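Marras Street tenants get to keep their old kitchens (if they want them)

By Elsa Westerberg

Well, we have an answer on the kitchens. After months of letters through the door and a lot of talk in the stairwells, the owners of the Marras Street apartments in Dramport have dropped the plan to rip out every kitchen in the building. Tenants can now choose between a full replacement and a repair of what they already have, and the repair won't push up the rent.

I've been following this one since August, partly for the paper and partly (I'll admit it) because I grew up two streets over and spent half my childhood in those kitchens. My best friend lived on the third floor. Her mother rolled out dough on the counter and yelled at us for leaning on the oven door. So no, I'm not a neutral party when it comes to old cabinets, and you can read the rest of this with that in mind.

The building has 56 apartments. Under the first plan, all of them were going to get the same new kitchen: flat white doors, gray counter, smaller sink. The owners, Rorholm Housing, said it would be cheaper to do them all at once, and they were probably right about that. What they hadn't counted on was how attached people were to the wood. 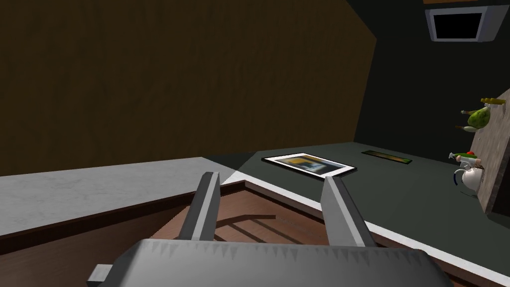
Brown wood and white-and-gray marble, a mix a lot of tenants asked about.

Gediminas Mägi has lived on the ground floor longer than almost anyone else in the building. He had me in for coffee last week and opened every drawer he owns to show me how they run. They run fine! One of them sticks a little in damp weather, and he fixes that with a candle stub rubbed along the runner, which he also demonstrated. "They told me it was worn out," he said. "I'm more worn out than the drawer is."

It was Mägi who started the petition. He typed it himself, and his neighbor Nathalie Sandhu carried it up and down the stairs on her evenings off. She told me the hardest part was getting people to stop offering her food. The two of them didn't ask for the work to be called off. Some kitchens in the building really are in bad shape, and Sandhu's own is one of them -- she has had a leak under the sink since she moved in and wants new everything, thank you very much. The petition asked for a choice, and that's what they got.

So what does the choice look like? If you go for the full replacement, you get the kitchen in the original plan, and you'll be without a stove while the work is going on. Rorholm says it will lend out hot plates. If you go for the repair, a carpenter comes and looks over the cabinets and drawers, replaces hinges and handles, sands and oils what can be sanded and oiled, and swaps out any counter that's cracked. You can also pay 400 dollars of your own toward a different counter from a short list of materials. Marble is on there, which surprised me, though it comes from leftover slabs and you don't get to pick the pattern. 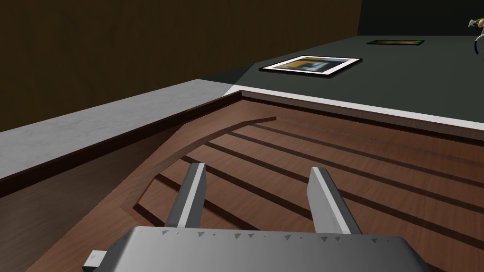

Page last changed: November 21, 2022

I called Rorholm to ask what changed their minds. Hildegard Rothe, the building manager, was pretty straightforward about it. She said they'd gotten the petition, sent a carpenter around to six of the apartments, and the report came back a lot better than expected. The cabinet frames were solid in all six. "We had priced it as if everything was rotten," she said. "It wasn't, so we priced it again." She wouldn't give me the new total, but she did say that the repairs and replacements together come in under the old budget, even with the extra visits.

She also said, a little tiredly, that it makes the scheduling harder. Doing the same job in every apartment is simple. Doing one thing in 2B and another in 2C, with a shared water pipe in between, takes more planning. I can believe that. My own building had its pipes done a couple of years ago and I washed my hair at my sister's for longer than either of us enjoyed.

The repair work is going to Midovitz Joinery, a small shop out past the rail yard. I stopped by on the way home from Mägi's place and caught Ionuț Stoica, who runs it with his brother, eating his lunch standing up. He's the one who wrote the report. He told me the Marras Street cabinets were made to be taken apart, with screws where most newer ones have glue and staples, and that it's a nice thing to find. He was less kind about the paint. In a few apartments the doors have had so many coats over the years that they don't close anymore, and he'd like people to know that he can strip them, but it smells and it takes a while.

I asked him if there was anything tenants should do before he shows up. Empty the drawers, he said. Then he thought about it and said to please empty the top of the cabinets too, where everybody keeps the big pots.

Not everyone is thrilled. One woman on the fourth floor told me she'd been looking forward to the new kitchens and thinks the whole thing has now been pushed back for the sake of a few people who like old doors. She has a point about the timing. The first work was supposed to begin this fall and now won't get going until after the holidays. Rothe says replacements will be done first, starting at the top of the building, so the people who need them most won't be waiting on the sanding crew.

There's also the question of the shared room on the ground floor, the one with the shelves and the little tables where people leave books and cuttings from their plants. It was going to be turned into storage for the new cabinets while the work went on. Under the new plan there'll be fewer cabinets to store, and Rothe says the room can probably stay open. Sandhu was very happy to hear it. So was I. I once got a spider plant out of that room, and it's still going.
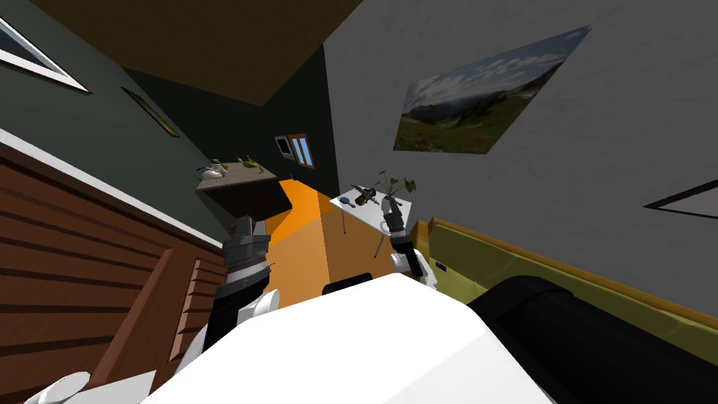 What tenants need to do now

Every household gets a form this week. You check a box for replacement or repair, sign it, and drop it in the office mailbox by the front door. If you don't send it back, Rorholm will call you, and if they can't get hold of you they'll put you down for a repair visit, with nothing decided until the carpenter has been in.

You can change your mind up until the visit. After that, parts get ordered and it's too late. If you want the different counter, write that on the back of the form, along with your first and second pick of material.

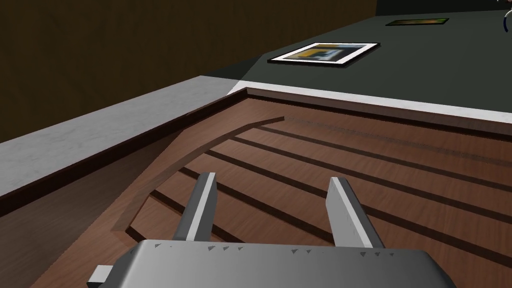

Issue 566, page 51

Rothe will be in the ground floor office in the evenings for anyone who wants to talk it over or needs a hand with the form, and Mägi says his door is open too -- he'll put the coffee on. I'll go back when the first kitchens are finished and let you know how they came out.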